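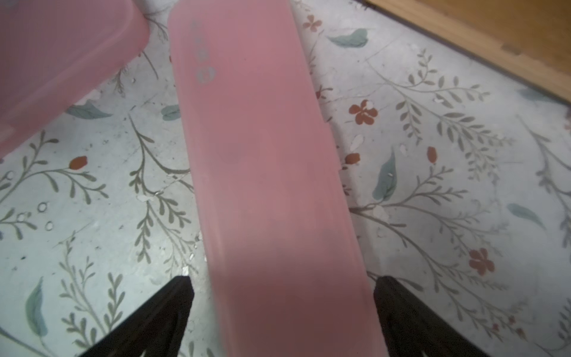 Translucent pink plastic with a faint raised rim.

Product pages for household plastics should state wall thickness. Most give color, outside dimensions and little else. I compared 11 listings from Plivness and Flovitz in August, and 2 of them gave a thickness.
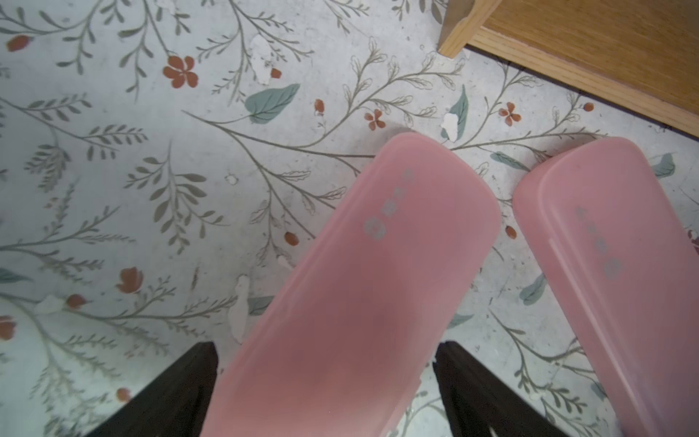

Thickness largely decides how a part ages. A lid that flexes 400 times at 2 mm is under a different strain than the same lid at 3 mm, and the buyer pays for the difference without seeing it.
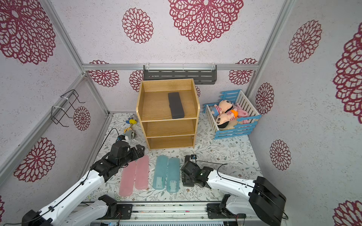
Sarıgül prints the figure on its cartons, next to the resin code. The cost is one line of ink. Brolamik argues that shoppers would misread it, an argument once made about fabric weight.
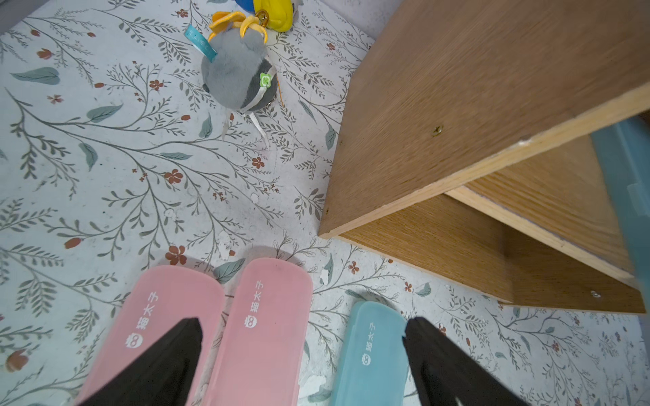
Retailers could require the number at listing, as they already do for weight.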